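Farquharson Gallery

April 11, 2020
By Homa Shahbazi

The Farquharson Gallery is a public art gallery in Amthorpe, a river town with a long main street and a rather longer memory. It is best known for its landscape paintings, its printmaking room and a much-loved collection of studio pottery, and generations of local children have had their first look at a real painting under its skylights. 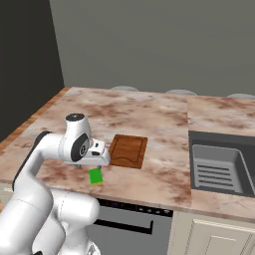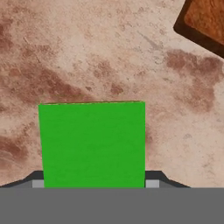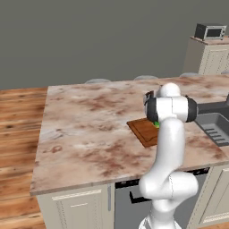

The gallery takes its name from the Farquharson family, wool merchants who settled in the district and did very well out of it. The last of the line, a widow with no children and a great fondness for watercolours, left the town her house, her pictures and a sum of money for their upkeep. Her will asked that the collection be shown "to any person who wipes their boots", and the words are still painted above the front door, where they have been touched up so often that the lettering has grown noticeably fatter over the years.

Building

The original house is a two-storey sandstone villa with a deep verandah on the north side. The downstairs rooms were knocked together fairly early on to make the Long Room, and the old stables at the back became the printmaking workshop, which still has its iron tethering rings in the wall. A modern wing, usually called the Kimus Wing after the building firm that put it up, was added when the pottery outgrew the dining room. It was not universally admired at first. Letters to the local paper compared it to a bus depot, and one correspondent kept up the argument for the better part of a year, but the light inside is very good and most people have come around to it.

The garden behind the gallery is open to the public without charge. It has a row of old pepper trees, a sundial that has never told the right time, and a low wall that is a favourite spot for eating sandwiches.

Collection

The permanent collection holds 3,000 works, the greater part of them on paper. The founding bequest accounts for only 45 of these, mostly modest colonial landscapes and flower studies in their original frames, and they hang together in the Long Room as the will requires. Visitors who know the district enjoy picking out the bends of the river, although the hills have been made a good deal grander than they are in life.

The pottery is the part of the collection that draws people from further afield. It grew out of the Nindura workshop, a small group of potters who shared a kiln on a farm upstream of the town and fired it with whatever timber the floods brought down. Their pieces are heavy, ash-glazed and usually a little lopsided — the gallery's handbook calls them "companionable", and it is hard to think of a better word. There are jars, platters, teapots and a set of 18 tiles that once surrounded the farmhouse fireplace. The tiles were given to the gallery when the farm was sold, and they are now mounted near the entrance to the new wing at a height where small hands can reach them.

Prints are shown in rotation, as the older sheets fade if they are left out too long. The lithographs come out each September, when the workshop also opens its presses to the public and the smell of ink drifts pleasantly through the whole building.

Exhibitions and education

The gallery puts on 3 temporary exhibitions in an ordinary year. One of these is always given over to artists living in the district, and the opening night is a lively affair at which a great many lamingtons are eaten. Classes in drawing, linocut and hand-building in clay run through the school terms, with an evening class for adults that has a long waiting list and a loyal following.

A travelling case of small works, known as the Suitcase Gallery, is lent to schools and nursing homes that are too far away for an easy visit. It holds prints, a few sturdy pots that may be handled, and a notebook in which borrowers are invited to write down which piece they liked best. The earlier notebooks, filled with crayon and some very firm opinions, are kept in the gallery's library and may be read on request.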